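We use cookies to improve your visit. Accept | Settings

Search the documentation
Search

Setting Up Contact Monitoring for a Two-Arm Insertion Task

This page describes how to configure the contact monitor in Ernix for tasks in which two arms work over a shared board. It applies to installations that use the Bang motion planner. Users of the older planner should follow the legacy instructions.

Before you begin

Both arms must be calibrated to the same base frame. The planner must run without warnings in simulation. An operator with access to the stop button must be present whenever the arms are powered.

Step 1. Record a baseline

Move both arms through the approach path without parts in the hands. Start the recorder and collect 3000 samples of joint torque for each arm. Save the file under the task name. A baseline recorded with parts in the hands will hide light contacts and must be discarded.

Step 2. Set the contact threshold

Open the monitor settings and load the baseline. The software proposes a threshold for each joint. Accept the proposed values for the shoulder and elbow. For the wrist, enter 55 percent of the proposed value, as insertion forces are small and appear there first.

Step 3. Define the shared zone

Draw a box around the board in the planning view and mark it as shared. Inside this zone the planner lets one hand descend while the other holds its height. Set the minimum distance between the hands to 6 centimeters. If the planner reports error 491, the zone overlaps the table model, and its lower face should be raised until the message clears.

Step 4. Run the task at reduced speed

Select the insertion task and lower the speed setting to its minimum. Keep the torque plot open during the run. The arm nearer the board should show a short rise at the wrist when a part meets the surface.
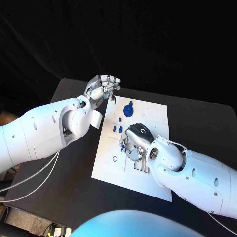
A rise in the other arm at the same moment usually means that the threshold was set from the wrong baseline. Stop the run, reload the correct file, and repeat Step 2. Cable drag can produce a slow drift in the same plot, and it should be corrected by routing the cables again before any value is changed.

Step 5. Save the profile

Save the profile with the task and lock it. Later changes require a new baseline.

Comments

Botond Csonka
Does the wrist value in Step 2 apply to both arms, or only to the one that inserts?

Réka Bárány
Both arms. The planner may switch roles between runs.

Attila Szabó
Error 491 came back after I moved the board. Raising the lower face again cleared it.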